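Kaimal Consent Banner – README

Kaimal is a small script that shows a cookie notice on your site and remembers the choice of the visitor. It has no dependencies and it works with static pages.

What it stores

Kaimal writes one first-party cookie, kaimal_choice. It keeps the categories which the visitor accepted and the version of your notice. The default lifetime is 200 days. Before any choice is made, only scripts marked as necessary are loaded.
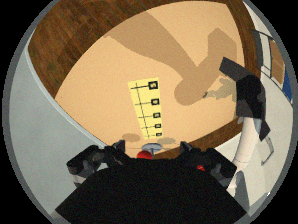 Install

1. Copy kaimal.js to your site and load it before all other scripts.
2. Add your categories to kaimal.json. The limit is 26.
3. Change the type of each optional script to text/plain, and give it a data-category attribute.

If you edit the text of the notice, please raise the version number. Visitors will then be asked again – also those who refused before.

Known problems

The banner can appear 2 times when the page is inside an iframe. Embla Viklund is working on a fix, planned for March.

Comments

Gwilym Gwynne: Is it possible to put the Reject button first? Our visitors ask for it.

Anitha Palaniappan: Yes, set "order" to "reject-first" in the JSON file.

Gwilym Gwynne: Works on our Brurkik pages, thank you.

Contact: Subbarao Iyer, maintainer | © 2018 Kaimal | Back to top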